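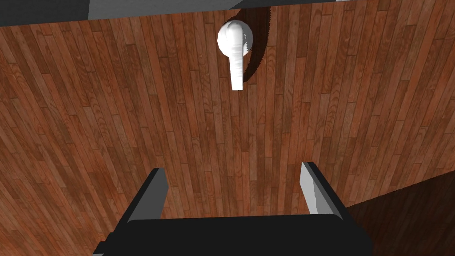 Product Review: Purnitov Briso 70 Desiccant Dryer for Engineering Resins

Reviewed by Imke Stüber and Odair Medeiros, Materials Processing Group
January 13, 2022

Moisture control remains one of the more frequent sources of scrap in the molding of nylon, polycarbonate and PBT. The Purnitov Briso 70 is a compact desiccant dryer intended for small and mid-sized presses, with a hopper volume of 70 liters and a single closed air loop. Our group operated one unit over 3000 hours of production at the Ferkville plant, beside a press that runs mainly glass-filled nylon 6/6 and, for shorter campaigns, an unfilled polycarbonate. The unit was purchased at list price through the regular supplier.

Installation

The dryer arrived on a pallet with the hopper detached. Assembly required two technicians and one morning. The manual is clear on electrical connection but says little about hose routing, and the return hose supplied with our unit was too short to reach the far side of the press without a sharp bend. A longer hose was ordered as a spare part. Buyers should measure the distance from the throat to the proposed dryer location before placing an order.

The footprint is modest. The casters lock firmly, and the filter can be reached from the front without moving the machine. The desiccant cartridge is another matter: it is removed from the rear, and the rear panel is held by eight screws of two different lengths. Plants that place the dryer against a wall will need to pull it out for this work.

Drying performance

With nylon 6/6 from freshly opened bags, set at 80 °C, the Briso brought the resin to our internal moisture limit in 4 hours. Samples were drawn from the hopper outlet and checked by Karl Fischer titration. Material left in open containers over a weekend took considerably longer, as would be expected with any dryer of this class, and one batch had to remain in the hopper overnight before it was released.

Dew point at the process air inlet held steady during normal running. A short rise occurs at each cartridge changeover and settles within a few minutes. We did not find a corresponding change in the moisture of the pellets. Part surfaces on the polycarbonate job were free of splay throughout the campaign, although that job was in good order with the older Schmieder dryer as well.

Temperature control deserves favorable mention. The previous unit tended to overshoot after a setpoint change, and operators had learned to approach the target in steps. The Briso reaches its setpoint directly and stays there. For nylon, where excessive heat leads to yellowing, this is a meaningful improvement.

Controls and daily use

The display is legible from a normal standing position, and recipes may be stored by material name. Names are limited to twelve characters, so our longer grade codes had to be shortened. Alarm messages are written in full sentences, which the night shift appreciated. The alarm history, however, is erased when power is disconnected — an odd omission at this price.

Cleaning between materials is straightforward. The hopper door opens wide and the interior has few ledges, but fines do collect above the lower cone and should be vacuumed before a change from a filled to an unfilled grade. Noise is moderate. Ludger Petersen, who supervises the molding floor, asked that the regeneration blower be given attention in this review, as it has a noticeable high tone when the filter is due for cleaning.

Service and parts

One fault occurred during the period. A thermocouple in the regeneration circuit failed in March, and the dryer shut down with the correct alarm. The replacement part arrived in two days and was fitted by our own staff. Ute Böttcher of our purchasing office reports that filters are readily available, while desiccant cartridges must be ordered well in advance.

Assessment

The Briso 70 is recommended for plants drying one or two hygroscopic resins at moderate throughput. It is less suitable where materials change several times per shift, or where rear access cannot be provided. We would ask the manufacturer to include a longer return hose and to retain the alarm history after a loss of power. The unit remains in service at press 4.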